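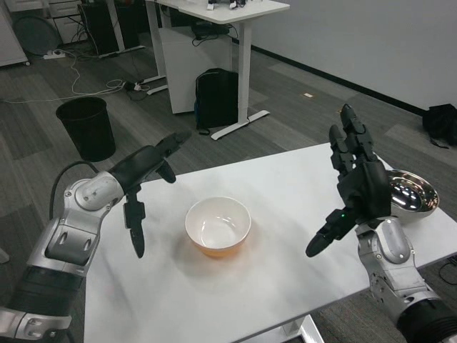 Mitley Opens Its Robot Workroom to the Neighborhood for a Day of Bowls, Hands and Questions

June 2023. For release on receipt.

Mitley, the robotics group working on two-armed machines for kitchens and care homes, welcomed 133 visitors to its first open day this month. They came from local schools, from the hospital kitchens across the river, and in a few cases straight off the street after seeing the sign on the door. It was a great day and a loud one, and we ran well past closing time!

The main demonstration took place in the workroom itself, at the same white table where the team works the rest of the year. Visitors came through in groups of eight and stood behind a line of tape while the robot's two arms went through the tableware routine: reach in from either side, open the hands, close on a bowl, lift it, carry it, set it down again. The bowls are ordinary ones, ceramic and stainless steel, and guests were invited to pick which one the robot should try next. (The orange one won nearly every time.)

"I was ready for people to be polite about it," said Solène Sabatier, who leads the hand control work at Mitley. "Then the first group started cheering for a bowl. A round, glossy bowl is a hard thing to hold when you have long fingers and no skin, and once we'd explained that, they were completely on the robot's side."

Not every lift went to plan. During the second session the right hand closed too early, pushed a steel bowl along the table and stopped. The team left the hand where it was and used the pause to talk through what the software had expected and what it got, and several visitors told us afterward that this was the part they liked best. The session picked up again a few minutes later with a fresh attempt, and the bowl went up to warm applause.

The robot practices by being guided. An operator moves through a task, the arms follow, and the recording becomes one more lesson in a growing collection. Mitley has 4000 recorded lessons so far, and 3000 of them involve bowls, cups or plates. Linnea Solberg, one of the operators, let visitors take a short turn at the controls with the arms set to their slowest speed.

"Children are very good at this," said Solberg. "They don't fight it. Adults tense up and try to grab, and then the fingers go everywhere. I had one girl who wanted to know if the robot gets bored of bowls, and I said no, but I do, a little, by late afternoon."

Other parts of the day included a talk by Lewis Morrison on how the fingers are built and why they wear out at the tips first, and a long, friendly argument in the hallway about whether a robot should put away dishes or wash them. Morrison brought a tray of worn finger parts for people to handle, and would like the two missing ones back if anybody finds them in a coat pocket.

Among the guests was Noreen Abbasi, kitchen manager at the Prundier residence for older adults, where Mitley hopes to try out a table-clearing routine.

"We have people who would love to set their own place at the table and can't carry a bowl safely," said Abbasi. "I came with a list of worries. I asked what happens if somebody reaches in at the same moment, and they stopped and showed me. It still moves slower than I'd need at lunch, and I told them so. But I'd have it in for a trial."

Mitley thanks everyone who came, asked and waited their turn, along with the Yimyam bakery, which kept both visitors and staff fed. A second open day is being planned, with smaller groups and more time at the controls. Schools that missed out this time will be offered places first.

About Mitley
Mitley develops control software and training methods for two-armed robots that handle everyday household objects. The group shares its building with the design studio Vorkier.

Press contact
Sylvain Marchal, Communications, Mitley
Requests for visits and interviews are welcome and will be answered in the order they arrive.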